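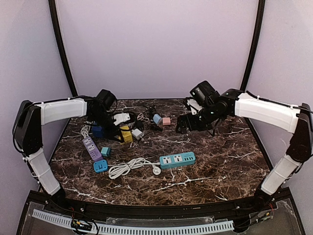
On me demande souvent quand les machines feront le ménage à notre place. Je réponds en général par le tiroir de la cuisine, celui des chargeurs. Un câble blanc en boucles, un autre, noir, emmêlé, deux multiprises, une paire de ciseaux à manches roses : un enfant de 13 ans s'en sort, en râlant. Pour deux bras robotisés, c'est un chantier.

Un câble n'a pas de forme fixe. Il faut le saisir, le suivre, deviner à quoi il tient. Chez Wullent, Ingeborg Ruchti estime qu'il faudrait 1000 essais pour un seul type de cordon, et encore, sur une table bien éclairée.

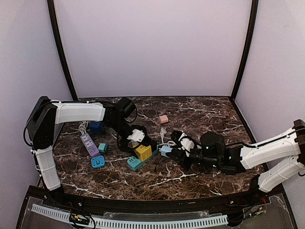 Ce qu'on peut attendre

Trier des cubes rigides, oui, je pense que c'est à portée. L'atelier en profitera avant la maison, car on peut y imposer le bac et la place de chaque pièce.
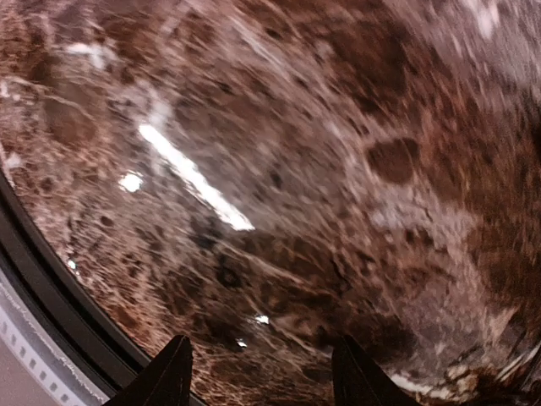

Chez soi, personne ne range pour faciliter la vie d'une pince. Je n'achèterais donc rien cette année. Qu'on me montre d'abord un tiroir remis en ordre deux fois de suite, sans aide, et j'en reparlerai volontiers.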